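Evaluación de riesgos ergonómicos en puestos de picking manual: memoria de prácticas

Tiempo de lectura: 5 minutos

1. Objeto

La presente memoria recoge el trabajo realizado en el almacén de Plurham durante el periodo de prácticas del máster en prevención de riesgos laborales. El objetivo era evaluar la manipulación manual de cargas y los movimientos repetitivos en la zona de preparación de pedidos, y proponer medidas correctoras con un orden de prioridad. La tutoría en la empresa correspondió a Lucienne Coste y la académica a Bogumił Kozłowski.

2. Alcance

Se estudiaron 17 puestos repartidos en dos líneas, denominadas internamente Drirness y Skatness. La línea Drirness prepara referencias pequeñas sobre mesa; en Skatness se manipulan cajas cerradas desde palé. Quedaron fuera el muelle de carga y las oficinas. Tampoco se evaluó el turno de noche, que durante el mes de junio trabajó con plantilla reducida.

3. Metodología

Para el levantamiento de cargas se aplicó la ecuación de NIOSH. Los movimientos repetitivos se valoraron con el método OCRA Check List y las posturas forzadas, con REBA. Las alturas de agarre y depósito se midieron con cinta métrica, siempre con el puesto en funcionamiento normal. Las cajas se pesaron en la báscula de expediciones.

Cada puesto se observó durante cinco ciclos completos. Cuando la postura variaba entre ciclos se tomó la más desfavorable. Se pasó además un cuestionario de molestias musculoesqueléticas, de respuesta voluntaria y anónima. 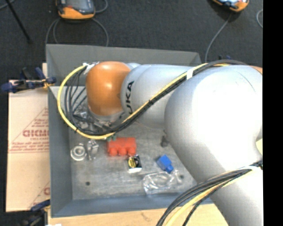
Figura 1. Brazo robótico sobre un contenedor gris.

4. Resultados

En Skatness, el índice de levantamiento superó el valor de 1 en 10 puestos. El factor más penalizado fue la distancia vertical: las capas inferiores del palé obligan a flexionar el tronco, y las superiores, a elevar los brazos por encima del hombro. El peso de las cajas tuvo una influencia menor de la prevista al inicio del estudio.

En Drirness el problema es otro. Las cargas son ligeras, pero la frecuencia de acciones técnicas es alta y las pausas se concentran al final del turno. La puntuación OCRA resultó más alta en la extremidad derecha - las bandejas de salida están todas en ese lado.

El cuestionario señala la zona lumbar en Skatness y la muñeca y el hombro en Drirness, lo que concuerda con las mediciones.

5. Medidas propuestas

a) Mesas elevadoras para los palés de Skatness, con regulación a pie de puesto.
b) Limitación de la altura de paletizado, previa consulta con el proveedor Arango.
c) Redistribución de las pausas y rotación entre líneas dentro del mismo turno.
d) Reubicación alterna de las bandejas de salida en Drirness.
e) Formación práctica en el propio puesto.

Las medidas c) y d) son organizativas y pueden aplicarse sin inversión. La a) requiere presupuesto y una nueva evaluación tras la instalación.

6. Limitaciones

La muestra es pequeña y las observaciones las realizó una sola persona, sin contraste entre evaluadores. No se dispuso de electromiografía ni de registro continuo de posturas. Los resultados de REBA deben leerse con cautela en los puestos donde las estanterías tapaban parte del cuerpo. Queda pendiente estudiar el turno de noche con la plantilla completa.

Trabajos relacionados
Ruido en líneas de envasado: mediciones por puesto
Iluminación en pasillos de almacén
Coordinación de actividades empresariales en Plurham
Guía para redactar la memoria de prácticas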